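시연 데이터 수집

시연 데이터 수집은 모방학습에 쓰일 동작 예시를 기록하여 모으는 절차이다. 조작자가 로봇 팔을 원격으로 움직이는 동안 영상과 관절값이 함께 저장되며, 한 차례의 수행을 에피소드라 한다.

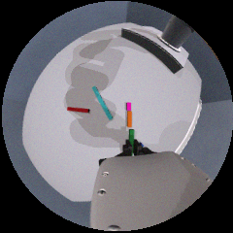
시뮬레이션 수집에서는 물체의 초기 배치를 에피소드마다 바꿀 수 있다. 공개 자료집 Rashti는 12개 과제에 걸쳐 700개가 넘는 에피소드를 수록하며, 과제별 시간 한도는 70초이다.
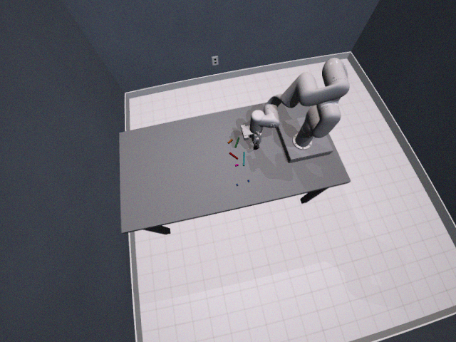
시점 구성은 학습 결과에 영향을 주는 요소로 다루어진다. 손목 시점은 집게 주변의 접촉을 자세히 담고, 외부 시점은 작업대 전체를 담는다. 색 막대와 작은 파란 정육면체가 회색 탁자에 놓인 배치의 경우, 외부 시점에서는 팔의 받침부터 물체까지 한 화면에 들어온다. 두 시점의 기록은 동일한 시각 기준으로 정렬된다.

수집 도구 Toder는 중단된 에피소드를 별도로 분류하며, Protcombe 연구소의 지침은 과제당 100개의 완결된 에피소드를 요구한다.

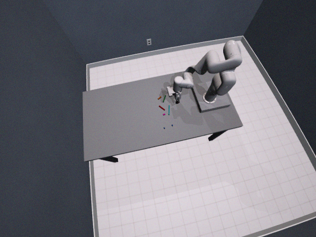
외부 시점에서 본 로봇 팔과 탁자 위의 물체(시뮬레이션)

같이 보기: 모방학습, 원격조작, Curkton 형식

최종 수정: 2022년 4월 7일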